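Shop › Tea Things › Teapots › Serkus Everyday Teapot

Serkus Everyday Teapot, Sage

Item 1151
In stock at our Brerkville store and ready to ship

We've been selling teapots in Brerkville for 19 years now, and if you've ever stopped in on a slow afternoon you'll know that we can talk about them for a good long while. So pull up a chair. The Serkus is the pot we use ourselves behind the counter, the one that gets filled first thing in the morning and then again (and again) until we lock up, and it's the one we reach for when somebody comes in and says they'd just like a nice plain teapot that pours well.

It's made for us by a small pottery called Ďurica, who also make our butter dishes and the big mixing bowls that sell out every fall. They started sending us the Serkus in one color, a creamy white, and we begged them for a green for years. When the sage finally turned up last July we put one in the window and had to take it out again the same day – somebody wanted that exact one and wouldn't hear of waiting for the next box.

How much it holds

Filled to a sensible level, the pot holds 36 ounces. For most people that works out to a couple of generous mugs with a top-up each, or a round of smaller cups if you have company. If there's only one of you in the house, please don't be put off by the size. Half a pot brews perfectly well, and the glazed stoneware keeps it warm while you finish the crossword.

The spout and the lid

A dribbly spout is the thing that sends most teapots to the back of the cupboard, and we're fussy about it. The Serkus has a short spout with a crisp lip, and we pour from a pot out of every delivery before the rest go on the shelf. The lid sits down snugly inside its rim, with a little tab at the back to hold it in place as you tip. It will still come off if you turn the pot nearly upside down, so do keep a finger on the knob for that very last cup.

There's a removable strainer basket inside for loose tea. It's deep enough for the leaves to move around properly, and you can leave it out altogether if you're a tea bag household (we won't tell). Whole-leaf teas do especially well in it. Very fine, dusty teas will let a few specks through, and for those we'd suggest the Eltisham hand strainer, which rests nicely across a cup.

Setting the table

We're often asked what goes with the sage, and the happy answer is almost anything warm. Brown wood is lovely with it, and so is a good buttery yellow. White cups keep the whole thing fresh and let you see the color of the tea, which matters more than you'd think when you're pouring for someone who likes it weak.
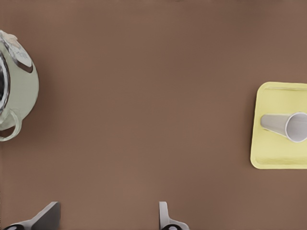

Looking after it

Warm the pot with a swirl of hot tap water before you add anything boiling, especially on a cold morning. Never set it on the stove or over a flame, and don't put it in the microwave.

It can go in the dishwasher, though we wash ours by hand with warm water and a soft cloth. Tea stains inside come away with a spoonful of baking soda and hot water left to sit overnight. Rinse well, and let the pot dry with the lid off so it stays sweet.

Delivery and returns

We pack every pot in a double box and send it out within 5 working days. If yours arrives chipped or cracked, send us a note with your order number and we'll put another in the mail. Unused pots can come back to us in their original box, or you can swap yours for a different color at the counter.

Comments

Teaforme
Bought this for my mother and ended up ordering a second one for myself. Pours beautifully. The green is softer than I expected, more like a garden sage leaf than a mint, and I like it better for that.

porchsitter
Good pot, but the strainer basket is a snug fit and takes a bit of wiggling the first few times. Mine has loosened up since.

Marigold22
Is the lid sold separately? Mine met the kitchen floor on Sunday.

Serkus shop desk
Oh no! Yes, we keep a few spare lids in each color. Write to us through the contact page and we'll find you one.

Contact us | Copyright Serkus Tea Things, Brerkville | Back to top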